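FOR IMMEDIATE RELEASE

Rindico Coffee Roasters to Open Second Neighborhood Coffee House in Former Blomqvist Bakery

April 6, 2001

Rindico Coffee Roasters is happy to announce that it will open a second coffee house this July, in the brick corner building that many longtime residents still call the Blomqvist bakery. The new shop will be named Grakeo, and it will have 60 seats, a roasting room with a window onto the street, and a long counter where guests can taste a coffee before they settle on a cup (or a pound to take home).

Founder Albertina Aguiar started Rindico with one small roaster and a borrowed hand truck, selling beans by the bag to her neighbors and, after a while, to their neighbors too. The first shop on Mill Street has a loyal morning crowd and a line that often reaches the door, and customers have been asking for a second place, with somewhere to sit, for as long as she can remember.

"I kept telling people we would get to it, and they kept asking, very sweetly, every single week," said Aguiar. "Then the bakery building came up, and I walked in and could still smell the rye bread in the walls, or I told myself I could. I called my sister from the sidewalk and said, well, I think I have done something."

The old bakery ovens are too large to move and will stay where they are, with the brickwork cleaned and the iron doors put back on their hinges. The front counter is being rebuilt at its original height. Behind it, Grakeo will serve brewed coffee, espresso drinks and hot chocolate, along with loose-leaf tea for anyone who has been dragged along by a coffee drinker. Five coffees will be on the board at any time, each from a single farm or growers' cooperative, and the staff will gladly talk about any of them for as long as a guest cares to listen.

Roasting at the new location will be led by Mererid Pritchard, who joined Rindico as a weekend counter clerk and has been head roaster for the past several seasons. Pritchard has put together a house blend for the opening called Grarnix, a medium roast made for drip machines and percolators, the kind of equipment most of our customers have on the kitchen counter at home.

"We tried 93 test batches before I was willing to put a name on the bag," said Pritchard. "Some were lovely on the first sip and tiresome by the bottom of the mug. I wanted something you could pour a second cup of without thinking about it, and then maybe a third, if it's raining."

Grakeo will also offer tasting evenings, home brewing classes and a children's cocoa hour. Classes will be kept small so that everybody gets a turn at the grinder, and they will be free to anyone who buys a bag of beans that month. Sign-up sheets are at the Mill Street register now, and there are already quite a few names on them.

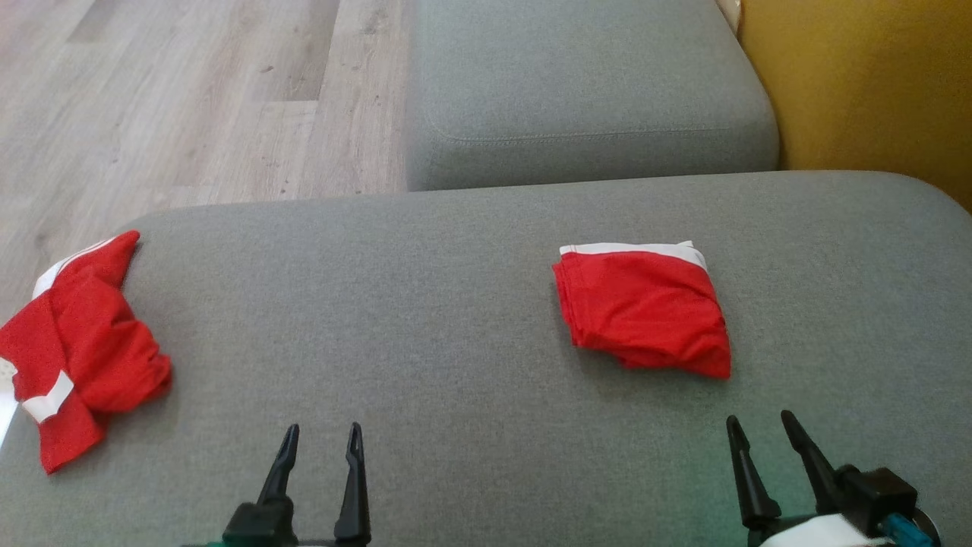 Grakeo was planned with families in mind from the first sketch, and Aguiar has been firm with the builders on that point. The back room will have low tables, soft seating and a wide aisle for strollers, and it will open straight onto the side yard so that parents can sit down while the little ones wear themselves out. Anyone who has come home to red clothes with white trim left on a gray sofa knows how a Saturday tends to go, and the back room is meant for the hour in between, when everyone is hungry and it is too early for supper. Toasted cheese sandwiches, fruit and warm milk with honey will be served there all afternoon.

Customers of the Mill Street shop have had a hand in things as well. A suggestion box left by the register over the winter brought in 381 cards, and Aguiar read them all at her dining room table. Several of the ideas made it into the final plans, including a shelf for trading paperbacks, hooks under the counter for handbags, and a bench out front for people waiting with dogs. A request for live accordion music is still under discussion.

The Mill Street shop will stay open with its usual hours and its usual faces. Bean subscriptions and mail orders will continue to be packed there through the summer and will move to the new roasting room once everything is settled.

Rindico is now taking applications for counter staff, a morning baker and an assistant roaster. Experience is welcome, and so are people who simply like coffee and company and don't mind getting up early. Applications may be picked up and returned at the Mill Street register.

Members of the press who would like to visit the building before the opening, or taste the Grarnix blend, are invited to stop in and ask for Albertina Aguiar. She is generally there by six and will put the kettle on.

###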